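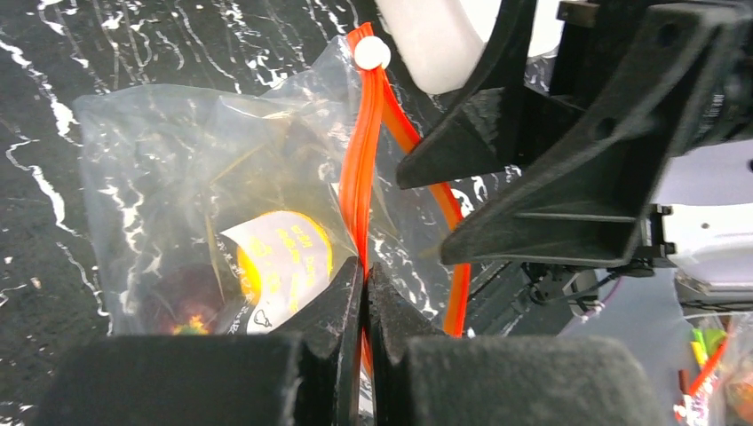 4.3 Configuring a Link Aggregation Group

The Trarnen 2012 switch can combine several physical ports into one logical link, called a group in the menus. Traffic is shared across the member ports. If one member goes down, the others carry the load.

Before you start

All member ports must run at the same speed and in full duplex. Ports with 802.1X or port mirroring turned on cannot join a group. Record the current VLAN settings of each port; they are replaced by the group settings when the port joins.

CAUTION: Do not connect the second cable between the two switches until both ends are configured. Doing so with spanning tree disabled creates a loop and can stop all traffic on the segment.

To create a group

1. Log in to the management page with an administrator account.
2. Go to Switching > Link Aggregation > Groups and click Add.
3. Enter a Group ID. Valid values are 1 to 9.
4. Type a name of up to 16 characters. Spaces are not accepted.
5. Set Mode to Active (LACP) or Static. Both switches must use the same type.
6. Select the member ports and click Apply.
7. Repeat steps 1 to 6 on the other switch, then connect the remaining cables.

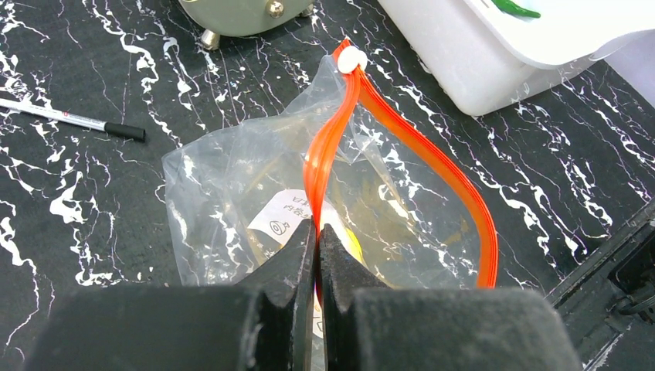
8. Open the Status tab. Each member port should show Bundled within 9 seconds. A port that shows Waiting is not receiving LACP frames from the far end.
9. Click Save Configuration. Settings that are applied but not saved are lost at the next restart.

NOTE: At least one end must be set to Active. Two Passive ends will not form a group.

NOTE: Firmware earlier than build 1612 does not keep the group name after an upgrade. Enter it again under Groups > Edit.

Load sharing

The default method uses source and destination MAC addresses. Where most traffic goes through one router, select IP Address + Port instead. A single session always stays on one member port and cannot exceed the speed of that port.

Group timers

Short timeout: 3 seconds
Long timeout: 90 seconds (default)
Link-up delay: 0 to 2000 ms, default 0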